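Vutley Absorbent Floor Matting
Workshop and Laboratory Range

Product code: VT-755
Supplied by: Siltex Matting and Surfaces
Category: Floor protection, medium traffic

Overview

Vutley matting is a needle-punched textile floor covering for workshops, teaching laboratories, plant rooms and the corridors that connect them. It is laid over sealed concrete, vinyl or painted timber, and is intended for areas where people stand for long periods and where small spills of water, coolant or light oil are a regular part of the day.

The range was first offered to technical colleges and has since been taken up by maintenance depots, print works and public libraries with conservation rooms. Siltex supplies it in full rolls, in cut lengths and as loose-lay tiles. All three forms share the same pile and the same backing, and may be used together on one floor provided that they come from the same dye lot.

Purchasers who are replacing the earlier Jostevstead ribbed mat should note that Vutley is thinner. Door clearances that suited the older product will not need adjustment, but recessed mat wells will require the packing layer listed under Accessories.

Construction

The wearing surface is a solution-dyed fibre, coloured through its full depth, so that scuffing does not expose a paler core. The fibre is punched into a woven carrier and bonded to a nitrile rubber backing. No loose adhesive is used in manufacture.

Pile weight is the same across all colours. The surface has no directional nap, although tiles cut from different rolls may show a slight difference in shade under strong side lighting. Siltex recommends a quarter-turn layout for tiled floors over 20 square metres.

Sizes and supply

Full roll: 2000 mm wide, 25 m long
Cut length: 2000 mm wide, any length from 1 m, charged to the next half metre
Tile: 500 mm by 500 mm, boxed in sixteens
Edge strip: bevelled rubber, 3 m lengths
Full roll weight: 136 kg

Full rolls are delivered on a pallet and must be moved with a trolley or pallet jack. Delivery is to the kerb unless inside placement has been arranged at the time of order. Cut lengths are rolled pile side out and should be laid flat overnight before trimming.

Colours

Charcoal, slate blue, moss and dark red are held in stock. Other colours in the Siltex chart can be made to order, subject to a minimum quantity of three full rolls and a longer delivery time.

Charcoal is the colour most often specified for technical areas. It hides graphite, rubber dust and general tracking better than the lighter shades, but shows sawdust and paper lint readily. Sites with a good deal of dry, pale dust may prefer moss. 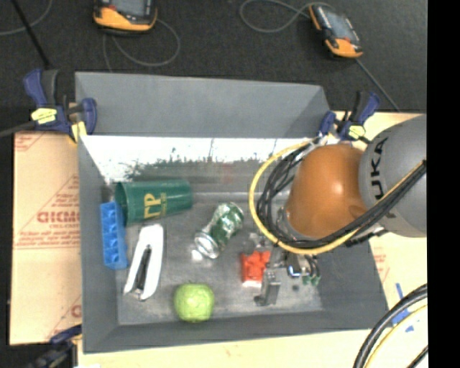
Liudmyla Kuzmenko wrote to us after her first winter with the charcoal matting and asked that her remarks be passed on to other purchasers. She had found it warm underfoot and much quieter than the vinyl it replaced, but said that the cleaning instructions supplied with the roll had understated the amount of vacuuming needed in the first month. Her floor had shed a fine dark fluff along the walls until the fourth or fifth pass with an upright machine. She also advised ordering more edge strip than the plan suggests, as two of her doorways had to be done twice.

The cleaning section has been revised in light of these comments.

Preparing the floor

The subfloor must be clean, dry and sound. Old adhesive should be scraped back to a smooth film. Cracks wider than 3 mm should be filled and allowed to cure fully. Matting laid over a damp slab will lift at the joins and may develop an odour that cannot be removed by cleaning.

Where the matting is laid over underfloor heating, the heating should be switched off for two days before installation and brought back up gradually over the following week.

Laying

Unroll the material in the room where it will be used and leave it for 24 hours at normal working temperature. Cut from the back with a hooked blade and a steel straight edge. Joins should run in line with the main direction of traffic where the shape of the room allows.

Cut lengths and rolls may be laid loose in rooms up to 12 square metres. Larger areas should be fixed at the perimeter and at all joins with the double-sided tape listed below. Full-spread adhesive is not recommended – it makes later replacement difficult and gives no benefit in wear.

Heavy furniture on fixed feet may be placed directly on the matting. Castors should be of the soft-tread type. Hard nylon castors will polish the pile into tracks within a year.

Cleaning and care

During the first month, vacuum every working day with an upright machine fitted with a rotating brush. Some loss of loose fibre is normal in this period and will be most noticeable along skirtings and beneath benches. From the second month onward, vacuum two or three times a week, or daily at entrances.

Blot liquid spills promptly with plain white cloth or paper. Light oil should be treated with the Siltex degreasing powder, left for 30 minutes and vacuumed. Do not use bleach, solvent-based spot removers or steam. Hot water extraction may be carried out twice a year with water no warmer than 40 degrees Celsius, and the floor must be left to dry with good ventilation before furniture is returned.

Tiles that have been badly stained may be lifted and exchanged with tiles from beneath storage units. We suggest keeping one unopened box from the original dye lot for later repairs.

Limits of use

Vutley is an indoor product. It is not suitable for wet areas, commercial kitchens, external ramps or rooms in which hot metal or welding spatter may reach the floor. It does not provide electrostatic protection, and should not be laid in electronics assembly areas without an approved grounding mat on top.

Prolonged contact with brake fluid or concentrated acid will damage the backing even where the surface appears unmarked.

Accessories

VT-171 Double-sided perimeter tape, 50 mm by 25 m
VT-172 Bevelled edge strip, black or grey, 3 m
VT-174 Packing layer for recessed wells, 4 mm
VT-180 Degreasing powder, 2 kg tub

Warranty

The matting carries a seven-year warranty against wear-through of the pile and separation of the backing under normal indoor use. Colour change from direct sunlight, castor tracking and damage from unsuitable cleaning products are excluded. Claims should be accompanied by the roll or box label and proof of purchase.

Samples and orders

Sample cards showing all stock colours are sent free of charge. Larger samples, cut to 300 mm square, are available for a deposit that is credited against any order. Prices are given on application and vary with quantity and freight zone. The warehouse closes for stocktaking in the last week of February, and orders received in that period are dispatched once counting is complete.

Specification enquiries: Vasylyna Yurchenko, Technical Sales
Installation enquiries: Ostapchuk Flooring Services, approved installer

Page revised June 2019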